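Shared Halls and the Duty to Tidy

The parish hall at Wikorham was let 335 times last year, and the charge for cleaning has risen again. 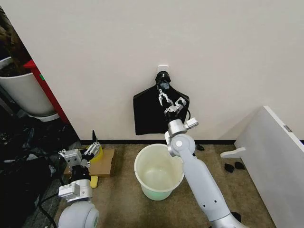
It is our view that hirers should bear a fair part of this work themselves.
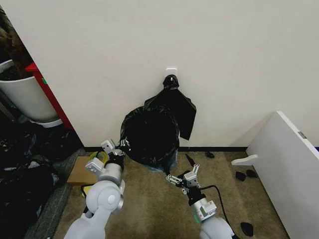 Cleaning rules fail when they are vague. Mairéad Mac Carthaigh has proposed a single printed page for every hirer, and we support her. It should cover even small matters, such as whether a black plastic bag may be hung against a pale wall. The page should be in use by July.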